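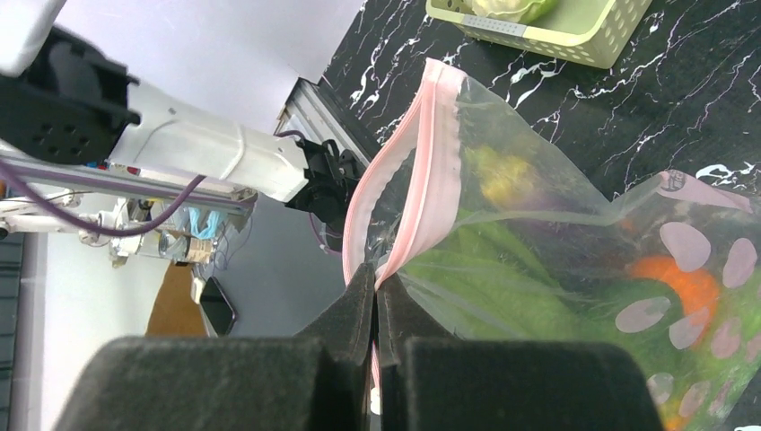

Do you wash grapes before they go in the fridge, or right before eating?

lucyna_o
Posted 11 April 2026
Okay, settle something for my household. I grew up washing everything the minute it came home from the store. Grapes, lettuce, berries, the works, all of it in the sink, then a towel, then the fridge. My husband thinks this is why our berries go fuzzy, and he's started hiding the strawberries from me so he can wash them himself, one bowl at a time. I read two articles last night and they said opposite things. What do you all do? And does anybody still use the crisper drawers for what they're supposed to be for? Ours has cheese in it.

silvan_z
Wash when you eat. Water sitting on berries is asking for mold. I worked produce at Makowska Market for two summers and we never rinsed a berry, ever. Greens got misted out on the floor and that was mostly for looks if you ask me.

Tuvach
Team wash first. I have three kids and if the grapes aren't clean and off the stem, they don't get eaten, they just sit there until I throw them out. So what if I lose a day or two at the back end? They're gone in 10 minutes anyway. I do dry them really well though – a salad spinner with a paper towel in the bottom, on low. Grapes bounce around in there like popcorn but it works!

silvan_z
A salad spinner for grapes, I've now heard everything. Don't they split?

Tuvach
A few do. Those are mine.

Marianna U.
I'm somewhere in the middle. Lettuce I wash right away, spin, and put in a zip-top bag with a dry paper towel and most of the air pushed out. I change the towel if it gets soggy. Berries I leave alone. Cucumbers stay whole and go on the top shelf toward the front because the back of our fridge freezes things. Peppers too. I have thrown away so many glassy cucumbers.

Edmund C.
Has anybody done the vinegar bath? My sister swears by it. One part white vinegar to three parts water, quick soak, rinse, dry. I tried it on raspberries and they tasted like a salad to me. She says I didn't rinse enough. We are no longer discussing it.

Li-hua
Vinegar works fine for me on strawberries and blueberries. Raspberries are too soft, they drink it up. Also please dry them on a rack or a flat towel and not piled in the colander, the ones on the bottom get crushed.

On the bags, I disagree with Marianna a little. I leave mine open about an inch for anything that still feels damp. Sealed tight, I get fog on the inside and slime by the end of the week. Herbs are the exception, cilantro goes in a jar with water and a bag over the top.

Marianna U.
If it still feels damp it isn't ready for the bag! That's what the spinner is for. But my fridge runs cold, so maybe yours is different.

orkidley
Nobody answered the cheese question so I will. Ours has beer in it. The other drawer is onions, and yes I know, my mother has told me.

silvan_z
Get the onions out of there, they want a dark cupboard. And away from the potatoes.

orkidley
The potatoes are with the beer.

lucyna_o
Well this has been educational. Husband has read the whole thread and is being unbearable about the strawberries. Compromise so far: I get to wash the lettuce and the grapes, he gets berries, and the cheese has been told to move. I'm trying Marianna's paper towel trick with the romaine tonight. Does it matter if the towel is the kind with the quilting on it? I've got a 40 pack of napkins left from a birthday and I'd love to use those up instead.

Marianna U.
Napkins fall apart on you. Use the towel.

Edmund C.
I use napkins. They do fall apart a bit, I just pick it off.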